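Jorinness to Open Furniture Finishing Workshop in Multilthorpe

MULTILTHORPE, 2025-11-24
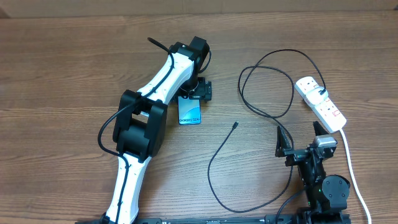

A wooden tabletop with a warm brown grain.

Jorinness, a maker of tables and shelving for homes and schools, announced plans to open a furniture finishing workshop at the former Vashisht mill in Multilthorpe. The site will begin taking orders in May and will employ up to 93 people once all three production lines are running.

The workshop will handle sanding, staining and oiling for the company's Cloltonier range, which is now finished by outside contractors. It will also accept repair work from customers within the county.

"Our customers keep their tables for decades, and they ask us to restore them," said Umesh Chaturvedi, Managing Director of Jorinness. "Multilthorpe gives us the space to do that work ourselves."

Hiring for the first 19 positions will open early next year. Neelam Lodhi, currently Head of Finishing, has been named Site Manager and will oversee training.

Media contact: Jorinness Press Office, extension 3521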